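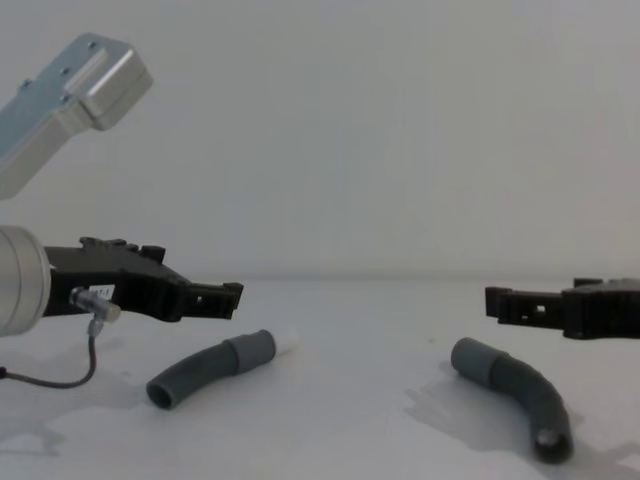 I finally have good news for those of you who keep asking me about the Jistura book. It's out! The first printing of the walking guide to the old Delić quarter landed at the Prostel bookshop this week, and I walked home with a copy under my arm before the clerk had finished unpacking the box. I've been waiting on this one for a long time, mostly for the chapter on the carved doorways, and I read that one first, standing up in my kitchen with my coat on. The quarter's rain pipes get two whole pages (I know, I know, but I love them), and the bends on them are a bit like the two gray bent tubes on that white tabletop, only much bigger and with little faces stamped into the joints. If you've ever walked down the hill from the upper gate you've gone right past a dozen of them without looking up.

So what do you get? 121 pages, paperback, and it fits in a jacket pocket if the jacket is a generous one. The book is split into 6 walks, and each one starts and ends at a tram stop, so you're never stuck climbing back up to where you began. The publisher is Stirnex, the same small press that did the book on the river chapels a while back, and they've kept the fold-out map -- thank goodness. My map from the chapel book is held together with tape by now.

The big talking point is going to be the stuff on the star signs. There are 5 houses along the lower street with zodiac figures over the door, and the book makes a case that they were laid out to follow the sunrise across the year. I'm not sold on all of it. The goat and the archer I can believe, but the one they call the scales looks to me like a plain old merchant's sign, and I've stared at it plenty while waiting for the bakery to open. Still, it's a fun argument and I'll be out there some morning in May to check the light for myself. Early, too, which tells you how much I want to know.

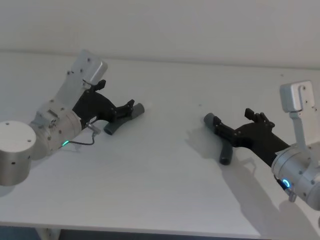 The chapter on the saints at the well is the other one I'd point you to. It goes figure by figure, tells you who paid for each statue and who complained about it, and prints a letter from an angry brewer that I've now read out loud to everybody in my house. The drawings are lovely. The photos are a little dark for my taste, mainly the inside shots of the stairwells, and a couple of the captions are in print so small that I had to carry the book over to the window.

One gripe: walk four sends you through the courtyard behind the dye works, and that gate has been locked every time I've tried it. Go around by the fish steps instead. It adds a few minutes and you get a better view of the tower anyway.

Stirnex printed 1,000 copies and the shop in Prostel told me they'll hold one for you for up to a week if you call ahead. There's an English edition and a local one, with the same cover in two different blues (English is the lighter blue, so don't grab the wrong one like I nearly did). I'm planning to do walk two this weekend if the rain stays off, and I'll post my notes on the doorways after that.

Posted 2024-05-03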